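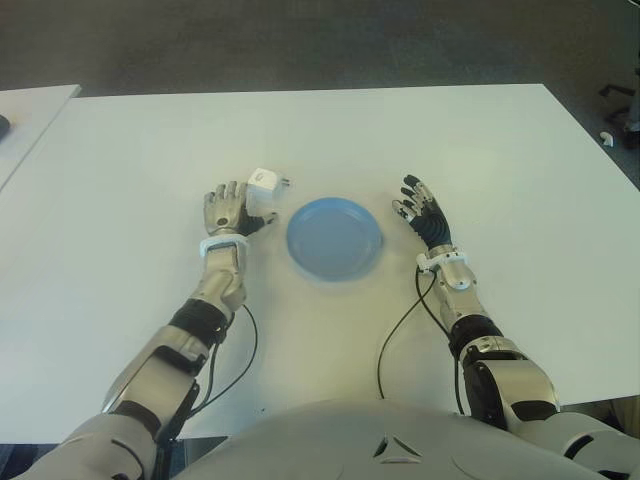 The white table at Simmont's test floor gets wiped down every Tuesday before anyone switches on the robot. Crumbs of dried rubber from the fingertips collect on it, and a crumb under a plate is enough to tip the rim and spoil a morning's runs.

The job in progress since March is plate handling. Simmont sells tray and dish handling to hospital kitchens, and its two-armed machine has to approach a light blue plate on a bare tabletop, take it by the edge and hand it off. The task takes a few seconds. Keeping the robot fit to do it takes up most of the working week.

Start with the hands. They have several joints to a finger, and every joint drifts. The crew runs a homing routine at 7:30 in the morning, with the fingers spread and nothing in reach. Each finger closes until it meets its stop, opens again, and reports its position. If a reading is off by more than 2 degrees, the finger is taken out of service and its tendon is retensioned. A spare hand from Fiter sits in a drawer so that work can continue while the first one is on the bench. 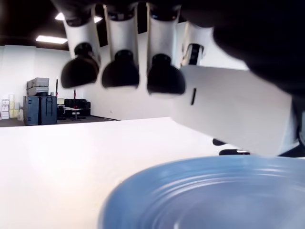 The black fingertip pads wear faster than anything else on the machine. Simmont replaces them after 1000 grasps, down from the 2000 it tried at first. Past that point the rims begin to harden and the plate slides a little as it is lifted. A slide of that sort is hard to see from across the table, but it shows up in the logs as a late correction at the wrist.

Changing a set is simple work. The old pad is peeled off from the back, the seat underneath is cleaned with alcohol, and the new one is pressed on and left alone for an hour. New pads grip too well at first, so the early runs on a fresh set are kept out of the results.

Cables are the other regular chore. A cable that is too short pulls on the wrist when the arm reaches forward. One that is too long can catch on the table's edge or sweep a plate aside. The installer, Domínguez, set the original lengths for a taller stand, and the crew has adjusted the slack twice. They now check it by driving both arms slowly to full reach before the first run of the day.

The counter on the control screen stood at 3589 grasps when we visited, all of them since the last wrist overhaul. The overhaul itself took two days. Bearings came out, the clamps were retorqued, and both arms were calibrated against a steel plate from Prora that is kept for the purpose and never used for anything else.

The next step is a stack of plates. It will need a thinner pad, and the first samples are due before the end of the month.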